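A thread about perry, the drink I can't stop going on about. 12 posts.
Reading time: 2 minutes
Print | E-mail
May 2018

1/ Right, perry! It's made from pears the way cider is made from apples, and if the only one you've had was sweet and fizzy at somebody's wedding, please stay with me, because there's so much more going on.

2/ The pears aren't the sort you'd eat. I bit into a perry pear once and my whole mouth dried up like blotting paper (that's the tannin). Press it, leave it alone over winter, and you get something closer to a light white wine.

3/ What set me off was a bottle from Prerivow, a tiny maker with one old orchard and a press in a shed. They make 1000 bottles in a good year, and in a bad year they make vinegar and grumble.

4/ It smelled of elderflower and wet hay, then lemon pith, then a bit of honey right at the back. Bone dry. I had it with a lump of hard goat's cheese and didn't speak for a while.

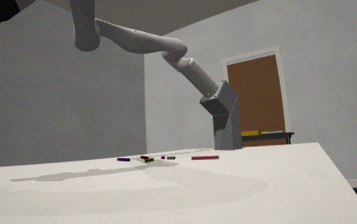
5/ Some of the Prerivow trees are 60 years old, and they're the youngsters! Perry trees take ages to get going and then carry on for generations. The old saying is that you plant pears for your heirs.

6/ Picking is a faff. Some kinds ripen from the inside out, so the pear looks perfect and the middle has gone to brown mush. You get a few days with those. Others sit happily in a heap for weeks and are better for it.

7/ Now the nerdy bit. Pears have a sugar called sorbitol that yeast can't eat, so even a fully fermented perry keeps a little softness. It's also why drinking a lot of it in one go can be, er, brisk on the stomach.

8/ If you want somewhere to start, Bestdale do a medium one at about 4 per cent that's very easy to like. Cold, in a wine glass, with fish and chips. I mean it about the wine glass, you lose half the smell in a tumbler.
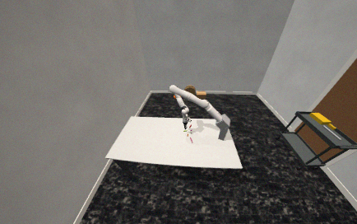

White arm on its grey base, near the table's edge.

9/ Then go for Wusano, who let theirs finish fermenting in the bottle. It's cloudy at the bottom and lively at the top. Stand it upright in the fridge the night before and open it over the sink (I have learned this with a ceiling).

10/ Food! Roast pork, obviously. Smoked mackerel. Anything with a bit of ginger in it. I tried it with a mild coconut curry last August and it was the best thing I drank all summer.

11/ You don't need to keep it for years. Most are lovely young. I did put 2 bottles of the Prerivow at the back of the cupboard to see what happens, and I've already drunk one of them.

12/ If there's a maker near you, ring up and ask if you can buy at the gate. Take a box for the bottles, and cash.

Print | E-mail

Comments

pipsandcore: Blotting paper is exactly it. My grandad used to hand them to us as a trick.

Sheikh: Got the Bestdale on the strength of post 8. Very nice with haddock. Does it keep once it's open?

lowerorchard: @Sheikh a day or so in the fridge with a decent stopper, then it goes flat.

tallglassplease: Would the Wusano be too dry for someone who normally has sweet cider?

pipsandcore: @tallglassplease probably, try the Bestdale first and work up to it.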